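Skotow Assembly Task Boards: progress report to the Darkunholm fund

Period covered: September to the end of November

Summary

The grant pays for a set of printed task boards, each made up of a base with a slot in it and a block that fits the slot. The boards are meant as a shared, cheap and repeatable test of close-fitting assembly. By the end of this period we had settled the design of the U-shaped block and its base, printed the first full batch, and begun running insertions with them at the Plelarar workshop. We are on schedule for the parts themselves and behind on the written guide. Spending is within budget. There is one change to the plan that needs your agreement, set out near the end.

What was agreed

The award letter listed the following for this period:

Final drawings for the first block and base pair
A printed batch of six pairs, measured and labelled
A first round of insertion runs with the arm at Plelarar
A draft guide for other workshops wishing to print their own

The first two are complete. The third is under way and will carry on into the next period. The fourth is half written.

Design of the parts

The first drawings, which you saw with the application, had a plain rectangular peg going into a rectangular hole. We moved away from this early on. A plain peg gave the gripper only its outer faces to hold, and when it was held by the top there was little room left between the fingers and the base. The U shape gives two upright arms with a notch between them, so one finger can go down into the notch and the other can close on the outside of an arm. It also has an obvious top and bottom, which saves a good deal of confusion when parts are being set out by hand.

The drawback of gripping one arm is that the block is held off-centre. Its weight is small, but if the fingers do not close squarely the lower edge tips slightly to one side. In trials with the earlier prints this was the most common reason for a block stopping on the lip of the slot. We thickened the arms and made the notch a little wider, and the later prints sit better in the fingers. We would still like to see a larger number of runs before saying that the matter is closed.

The base went through more versions than the block. The early ones were thin, and they moved on the table when a block was pressed down off its line. The present base is a thick, heavy print with a broad flat top and the slot cut into it. The walls of the slot go straight down. We tried one version with a sloped lead-in at the mouth, and it made the task much easier, to the point where careless placing was not punished at all. We have kept the drawing for that version and propose offering it as an easier grade of the same board.

Colours were chosen so that block and base can be told apart quickly, both by people and in recorded footage. Green on purple was the pairing that held up best under the workshop lights. An earlier grey on white pairing was hard to follow from any distance, and the edges of the slot washed out almost completely.

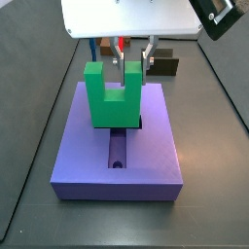 Printing and finishing

All parts in the batch were printed at Plelarar on the workshop's own machine. The bases take the longest and were run overnight. We lost two to lifting at the corners before changing the bed temperature and adding a wider brim. After that the bases came off flat enough to use without sanding underneath.

The top faces of the bases still show the line of the print. We considered sanding them smooth and decided against it, as other workshops would then have to do the same for their results to be comparable. The guide will say that parts should be used as printed, apart from removing strings and the brim. The one exception is the inside of the slot, where a stray blob can stop a block completely. A flat file passed down each wall is enough to clear it.

Fit between block and slot has been the slowest part of the work. Printed parts come out slightly different from the drawing, and the difference changes with the reel of filament. The reel supplied by Hofstetter in September gave consistent sizes throughout. A second reel, bought elsewhere when the first ran out, gave slots that were tighter by enough to feel by hand. We reprinted the affected parts once the next Hofstetter reel arrived. The guide will include a small test piece, a short length of slot and a short stub of block, which can be printed quickly to check the fit before anyone commits to a full base.

Every pair has a number written on the underside in marker, and blocks and bases are kept together in the same bag. Mixing them is possible but gives a different fit, and we have asked everyone using them to put them back as found.

Insertion runs

Runs began once the first pairs had been measured. The plan for the whole project is 600 runs with this design, and 438 have been logged so far. Each run starts with the block standing on the table. It is picked up, carried over the base, lined up with the slot and lowered. The log records the pair number, whether the block went fully in, and a short remark if it did not.

We are not giving success figures in this report. The early runs were made while the arms of the block were still being altered, so a single percentage over all of them would mix two different parts. The final report will separate the two sets.

Some observations can be given now. Most of the trouble occurs in the last few millimetres above the slot. A block that is turned even slightly about the vertical will rest across the edges of the slot and go no further, and pressing harder makes it slip in the grip. Lifting it a little, turning and lowering again is slower but does less harm to the parts. Blocks that are square to the slot but off to one side are less of a problem and will often drop in when moved across.

Wear is lower than feared. The edges of the slots have rounded slightly on the two most used bases. We will measure these again at the end and will state in the guide how long a base can be used before it should be replaced.

The draft guide

The sections on printing, measuring and labelling are written. The sections on setting out the board and recording results are in note form. The delay comes from the changes to the block, which made the first set of drawings and dimensions out of date. We did not want to circulate a guide that would have to be withdrawn. A full draft will be sent to you before the end of January, in time for the comments stage in the original timetable.

One workshop outside Plelarar has already asked for the files. We have sent the test piece only and asked them to report the fit they get on their own printer. Their reply will go into the section on tolerances.

Spending

Filament has cost more than planned because of the scrapped bases and the reprinted parts. This has been met from the line for fixings, much of which was not needed once the base became thick enough to sit on the table without clamps. Printer time was charged at the agreed rate. No equipment was bought in this period. The statement of account is attached as a separate sheet.

Change requested

The original plan called for three different block shapes, all finished to the same standard by the end of the project. Given the time taken to settle the fit of the first, we ask to reduce this to two shapes: the present U-shaped block, and an L-shaped block using the same base with a second slot. The hours saved would go into the easier, sloped version of the present base and into the guide. The total amount of the grant would not change.

If you prefer to keep all three shapes, we can do so, but the third would be supplied as drawings only, without measured prints or logged runs. We would be grateful for a decision before printing of the L-shaped block begins.

Next period

Complete the remaining runs with the present pairs
Measure all six bases again for wear
Print and test the base with the sloped slot
Finish the first drawings of the L-shaped block
Send the full draft of the guide for comment

Risks

The main risk is supply of the same filament. We have put aside enough for the present colours but not for a full second batch, and a further order has been placed with Hofstetter. If it is late, the sloped bases will be printed first, as their fit is more forgiving, and the L-shaped blocks will wait.

The workshop at Plelarar is closed for part of the winter break. Overnight printing will not be possible during that time and the timetable above allows for this.

Attached: statement of account; drawings of block and base, current version; measurement sheet for the first batch.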